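Switching to concentrated cordial / juice for the club fridge?

Posted Aug 22, 2021

plurnier_pete
Hi all, I've ended up doing the drinks order for our table tennis club (my own fault for opening my mouth at the AGM) and I'm trying to work out whether bottled juice is worth it any more. We go through 30 bottles on a comp night and the recycling bin is overflowing before the semis. My partner reckons just get a big tub of cordial and a jug and be done with it. Thoughts?

Ashton Ruddock
Cordial every time, mate. We swapped over at Liltia last season and the kids didn't even blink. The oldies whinged for 3 weeks and then forgot all about it. Only thing is you've got to have someone washing cups, and that someone will be you.

plurnier_pete
Ha, yeah, that's what I'm afraid of! I do like the little bottles though. You can chuck one in your bag and the lid goes back on. It's this sort of size I'm talking about:
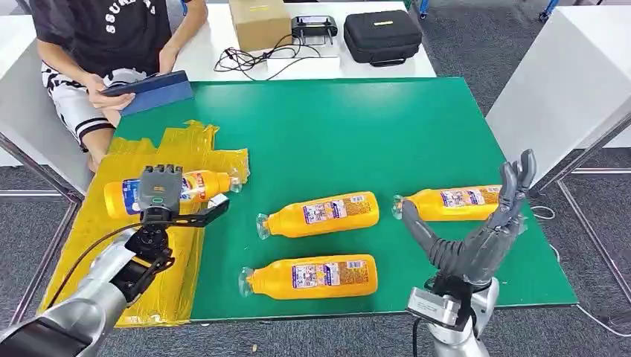

Orange ones with the clear caps, four of them on the green board

hekach_jo
Have to disagree with Ashton. We tried the jug thing at Hekach and it was sticky floors from one end of the hall to the other, plus ants. We went back to bottles and put a deposit bin by the door. Ten cents each adds up, we got a new net out of it.

Ashton Ruddock
Ants are a lid problem, not a cordial problem. Get a dispenser with a tap. And a new net isn't much chop if you've paid three times the price for the juice in the first place.

hekach_jo
Depends where you buy. I get ours by the 100 and split it with the badminton mob. Keep them somewhere cool and check the dates, I got stung on a clearance lot once and it was all due in September.

plurnier_pete
Good point on the dates, I never look. I'm leaning towards bottles for comp nights and cordial for training, so everyone can be equally cranky with me. Same sort of bottles again:
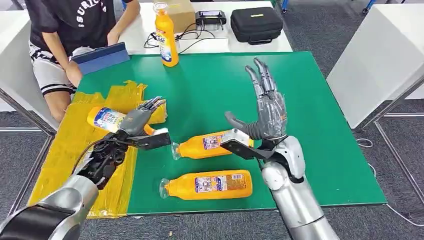
Aurel Crăciun
Do the split, Pete. We've run it that way at Mac an tSaoi for 6 years and the only fights are over who left the jug in the sink. Charge a bit more for the bottles and let the cordial go free. You'll be surprised how many people suddenly like cordial.

Ashton Ruddock
Told you. Cordial.

plurnier_pete
Righto, ordering both tonight. Jo, can you message me your supplier?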